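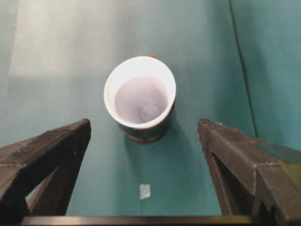
Viorica Dumitrescu wants to know why we still have unsold units at Stumstead when the building across the road sold out before its roof was on. She put it to me in one line, at the bottom of an email that was otherwise a thumbs-up, and it's a fair question, so I'll start there.

Progress report: Stumstead townhomes, sales and closings
Prepared for Fodumley Capital
4 min read

The building across the road is condos. It has a gym. We have 52 townhomes with garages, a retention pond that the brochure calls a lake, and a sales trailer whose heater has two settings, off and Florida. Buyers who want a gym go over there. Buyers who own a lawn mower come to us, more slowly, and ask harder questions about the drainage.

Where we are

Phase 1 is closed out. Every buyer has keys, and most of them have my cell number, which I regret. Phase 2 is framed and under roof except for the end building, where the trusses arrived cut for a different end building. The supplier has apologized and is making new ones. I have asked for the apology in the form of a credit.

Since the last report we signed 3 new contracts and lost 2. One of the lost buyers couldn't sell their current house. The other had their financing approved and then bought a truck. The lender noticed the truck. Both units are back on the listing service at the original price, and one already has a second showing booked.

Traffic through the model home is up. We logged 229 visits for the period. I'd be prouder of that figure if the sign-in sheet didn't show the same retired couple eleven times. They like the kitchen. They have been told they can buy it.

Pricing

You asked whether we should cut prices on the pond side. I'd leave them alone. The pond side is slow this winter because in winter it looks like a construction site with a puddle. The sod goes down once the ground thaws and the walking path gets paved after that. Last year's pond lots moved as soon as there was grass to stand on. If we're still sitting on them at the start of summer I'll bring you a reduction myself, and I won't make you ask.

What I would do now is pay part of the closing costs on the interior units, the ones that face other interior units. They're good houses with a view of good houses. Teodora Kovačević ran the comparison and the closing cost help comes out cheaper than a price cut, and it doesn't drag down the appraisals for everyone who has already bought. Her worksheet is attached. It has a lot of tabs. The second one is the one you want.

Permits and paperwork

The county signed off on the sewer connection in February, after rejecting our drawings over a missing north arrow. We added a north arrow. Occupancy inspections for the first Phase 2 building can be scheduled as soon as the handrails are in, and the handrails are on site, leaning against a wall, which the inspector doesn't count.

The homeowners association documents are still with Holzer. I've called. They say the draft is in its final review, as they did last time. We can't close Phase 2 sales until those are recorded, so this is the item I'd worry about if you have room for one more worry. A call from your office would carry more weight than another one from mine.

Money

We are inside the construction budget and over on marketing. The overage is the Dultelo listing package, which promised premium placement and put us next to a storage facility. I've canceled the renewal. The yard signs at the highway exit cost almost nothing and bring in more people, so that's where the rest of the year's spending goes.

What I need from you

A yes or no on the closing cost offer, the call to Holzer, and the next draw released once the truss credit is settled.

Shares: 3

Comments (3)

Teodora: Tab two, but please also look at tab four. I worked hard on tab four.

Viorica Dumitrescu: Yes to the closing costs, interior units only. I'll call Holzer this afternoon. Does the truss credit cover the crane as well?

Teodora: It doesn't yet. We've sent them the crane invoice.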